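Workshop tips: making and looking after stage props and costumes

These notes started as a sheet pinned up in the Olcombe Light Opera workshop and have been added to by several people over the years. They deal with small props, costumes and painted cloths for an amateur company working in a hall with a modest stage and not much storage. Most of it applies equally to plays and pantomime.

Before you make anything

Read the libretto, then read it again with the director's cuts marked in. We once built a spinning wheel for a scene that had gone by the second rehearsal. Write a props list by act, with a column for who carries each item on and a column for who takes it off. If the second column is blank, ask.

Sit in the back row of the hall and look at the stage before you decide how much detail to put in. At Olcombe the back row is far enough away that embroidery vanishes and a letter is simply a white rectangle. Strong outlines and plain colours read better than fine work. The exception is anything held up by a singer at the front of the stage, where the first three rows will see every brush mark.

Rehearsal props

Give the singers something to hold as early as you can. It should be close to the final item in size and weight, and it doesn't matter what it looks like. A bag of rice taped into an old pillowcase has stood in for a baby in at least four productions. A broom handle cut to length will do for a sword, a staff or a spear.

Keep rehearsal props in a separate crate with a different coloured label. If they go in with the finished ones, somebody will carry the broom handle on at the dress rehearsal.

Carrier bags

Thin carrier bags are worth saving. They go inside boots and hats to hold the shape, over wig blocks under a layer of cling film, and round brushes between coats of emulsion. For stuffing, crumple them one at a time and push them well into the toe. Crumpled bags weigh almost nothing and don't go mouldy in a damp store as newspaper does.
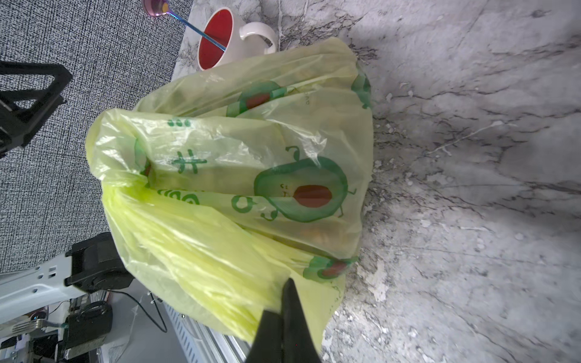

A thin printed carrier bag on the worktop.

Turn printed bags inside out before you use them near pale fabric. Some inks rub off on silk and cotton, particularly in a warm room. Never leave a costume shut up in plastic for the whole summer. Use an old cotton sheet with a hole cut for the hanger.

Papier mâché

Tear the paper, don't cut it. Torn edges lie flatter and the joins are easier to hide. Use PVA thinned with an equal amount of water, and let each pair of layers dry fully before adding the next. Six layers will make a goblet that survives a week's run. Ten will make one that survives being thrown.

Grease the mould with petroleum jelly or wrap it in cling film. Cut the shell off in two halves with a sharp knife and rejoin them with gummed paper tape. Sand lightly, then prime with white emulsion mixed with a spoonful of fine filler.

In November the hall takes a long time to warm up and nothing dries. Take small pieces home to an airing cupboard. Margareta Grecu dried a whole set of masks on cake racks over a radiator with a tea towel underneath, and they kept their shape better than the ones we left in the workshop.

Banquets and false food

Any opera with a tavern or a ball will want a table of food. Real food is a nuisance under lights. It smells, it drips on costumes and the chorus will eat it in the first act. Make everything false except what a principal has to bite into.

Bread is the easiest. Varnish a real loaf, stale and well dried out, with three coats of matt acrylic, including the underside. Our oldest loaf was made for a production at Hesside and is still in use. Check it for weevils each spring.

Joints of meat can be carved from upholstery foam with an electric carving knife and covered with old tights before painting. Paint them darker than you think they should be, then dab a little gloss varnish on the top only.
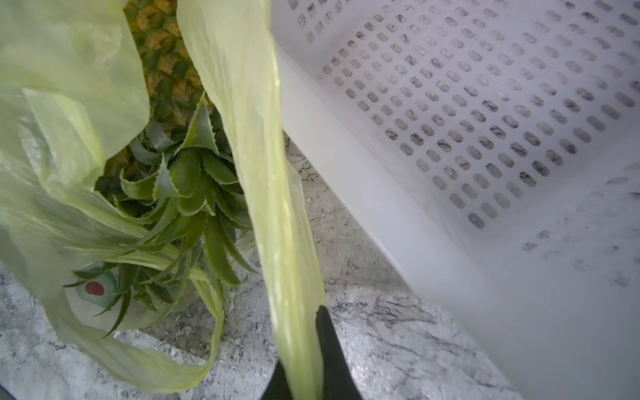
Fruit should be a size larger than life. Grapes can be made from cotton pulp balls dipped in tinted PVA and wired in bunches, and apples from polystyrene balls with a thumb-sized hollow pressed into the top. Glue everything to the dish, and screw the dish to the tray if it has to be carried in a procession. Jagadeesh Subramaniam wires each piece to a circle of chicken mesh first, so the whole pile lifts off for storage.

If something does have to be eaten, ask the singer what they can swallow quickly. Banana is good. Biscuits, nuts and anything with crumbs are bad before a long phrase. For wine use cold weak tea or diluted blackcurrant, and check the costume colour before choosing the blackcurrant.

Swords, chains and other noise

Metal props are loud. Line a scabbard with a strip of felt and glue it only at the top, so that it can be replaced. Tavern mugs should have felt or cork on the base. Chains can be made from plastic garden chain sprayed with grey primer and then rubbed with graphite powder. If the director wants the sound of a real chain, have somebody rattle one in the wings.

Letters and documents

Always make spares. A letter that gets torn up each night needs one copy for every performance, one for the dress rehearsal and two over. Write the words of the sung letter on it in full. More than one Tatyana has been glad of them. Stain the paper with cold tea in a baking tray and dry it flat. Sealing wax cracks, so use a blob of hot glue painted with red acrylic.

Painted cloths

Size the cloth before you paint it. Mix scenic colours a shade stronger than wanted, as they dry paler. Write the mix on the lid of the pot with the name of the scene, and keep a dab of the dry colour beside it.

Roll cloths round a cardboard carpet tube with the painted side outwards. Never fold them. If one arrives folded, hang it for several days and spray the back lightly with water from a plant mister. Our forest cloth came from Gastamthorpe folded like a bed sheet, and the creases can still be seen when it is lit from the side.

Use flame-retardant spray on every cloth and drape, follow the instructions on the tin, and write the month of treatment on the webbing. It needs doing again after washing.

Costume repairs during a run

Keep a box in each dressing room with needles already threaded in black, white and a mid brown. Add safety pins, hooks and bars, a short length of wide elastic, double-sided tape and a small pair of scissors on a string.

Vodka and water in equal parts, sprayed on the lining and left overnight, will take out most smells in a jacket that can't be washed. Test it inside a seam first. Make-up on a collar comes off with shaving foam and a soft toothbrush. For candle wax, use brown paper and a warm iron.

Labels and storage

We now have 827 items in the store, and finding them used to take longer than making new ones. Indira Chettiar gave every item a number on a luggage label and wrote the list in a hardback book. The list is kept on a computer as well, but the book is the one people use. When something is lent out, the label stays on the hook with the borrower's name written on the back.

Store by material first and period second. Foam and latex go on the high shelves away from the window, and anything with feathers goes in a lidded box with cedar blocks. Heavy things go at the bottom – the anvil is heavier than it looks, even though it is only plaster.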